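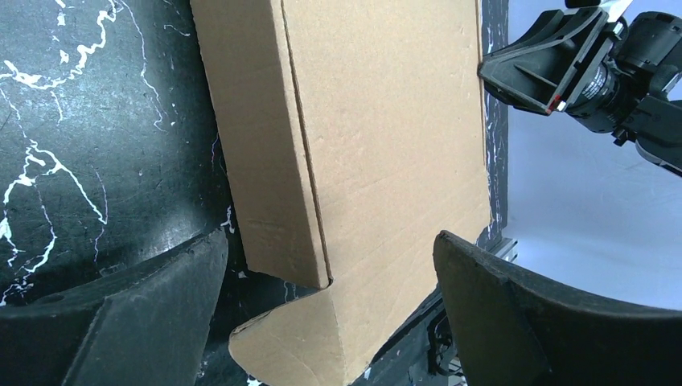

zandham-letters

Letters to the editor of the Zandham Satti, transcribed and scored for temper. Version 3.

What's in it

Letters the paper printed in election years, plus the year after each, when people write in to say they told us so. There are 2000 letters in the main file. Another 315 are in a separate file because the microfilm was so poor that we had to guess at whole lines, and you should leave that one alone unless guessed lines are your thing.

The project began with a bar argument between Taner Değirmenci and Raluca Iordache over whether people in town are angrier about politics than their grandparents were. Taner said yes. Raluca said he should read what his grandparents' generation wrote about the bridge toll. They have both now read it and still disagree.

Files

letters.csv – the main file, one letter per row
letters_poor.csv – the bad microfilm
scores.csv – one row per reader per letter, joined on letter_id
topics.txt – the topic list, with notes on where the borders are
CHANGES – what it sounds like

Columns in letters.csv

letter_id: stable between versions, so please cite it.
printed: month and year. The day is missing for many of the older letters and we dropped it everywhere for the sake of peace.
signed: yes, initials or pen name. Pen names are kept as printed. "Disgusted Ratepayer" is almost certainly several people.
topic: one only. A letter about taxes that turns into a letter about dogs is filed under taxes.
body: the text, with original spelling. If it says "goverment", so did the paper.
reply_to: letter_id of the letter being answered, where we could tell. Some of these chains go on for years.

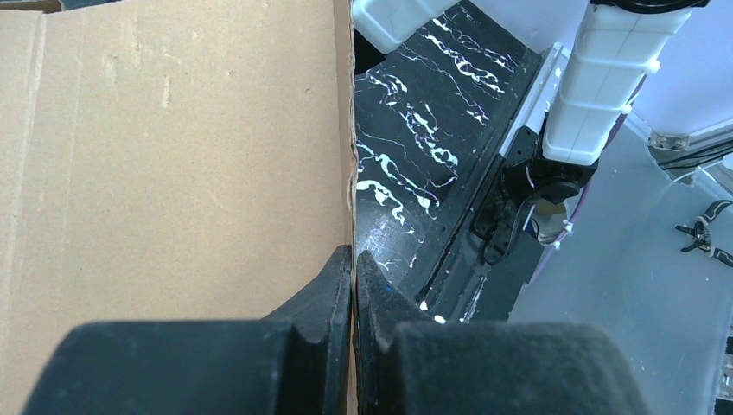

Corrugated cardboard between the padded gripper fingers.

How the scoring works

Each letter was read by Bushra Afridi, Mamta Rastogi and Ehsan Chaudhry, working apart and without seeing the date or the signature. They gave it a mark from 1 (mild concern) to 5 (demands that somebody be removed from office, the province or the earth). We publish all the marks and don't average them. Average them yourself if you like, but look at the spread first. Mamta marks sarcasm high and Ehsan barely registers it, and a good share of the letters from the school merger are sarcasm from the greeting down.

Hiding the date only gets you so far. A letter complaining about telegram boys gives itself away.

Joining the files

Read both as UTF-8. Spreadsheet programs will turn some of the ids into dates, with great confidence, so set that column to text before you open anything. The grivard script in the tools folder does the join and spits out a table per election. It was written in a hurry and prints a warning about an empty topic that you can ignore.
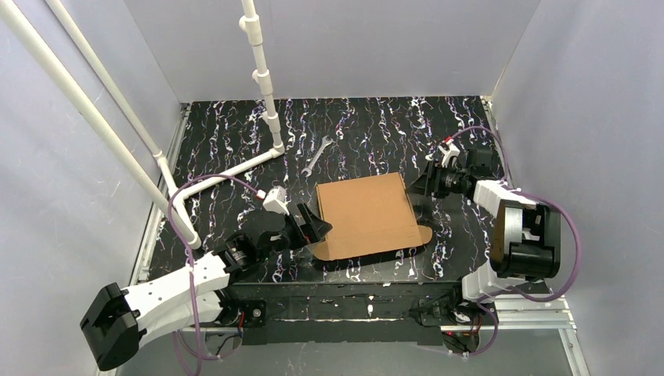

Cardboard and an open-end wrench on the tabletop, with a robot arm on either side.

Known problems

The paper chose what to print. For long stretches the editor had firm views on rail freight and his opponents seem to have been struck dumb.

Angry people write more letters. We have no measure of how many readers finished their breakfast in a state of calm.

The October letters are overrepresented in every election year, that being when the campaigns peaked and the paper gave up two full pages to them.

Line-end hyphens were removed by machine. Up to 5 per cent of compound words may have been glued together wrongly. "Reelection" is fine. "Newlyelected" is us.

reply_to is thin before the paper started printing headings over the letters.
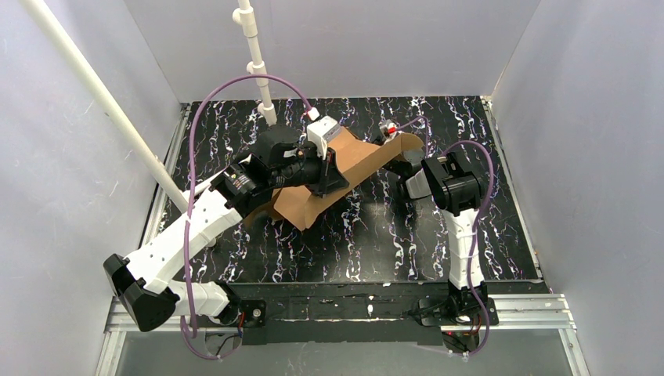
Page last changed: 3 March 2018

Uses we'd rather not see

Please don't train a thing that writes angry letters. The town has a supply.

Don't use the scores to rank families, streets or parties. Surnames are in the signed letters and plenty of those families still live here, some of them next door to Raluca.

Licence

Transcriptions and scores are free to use with credit to the Zandham letters project. The credit line we like is in topics.txt, at the bottom, where it doesn't belong.

Corrections

Send the letter_id, the line as we have it and the line as you think it should be. Bushra checks them against the film. If your correction is that your great-uncle was right about the bridge toll, we have no column for that.

Older versions

Version 2 is still up for anyone partway through a paper. It used the zumby export, which lost every accent and most of the apostrophes. Version 1 was a spreadsheet on Taner's laptop and has been withdrawn.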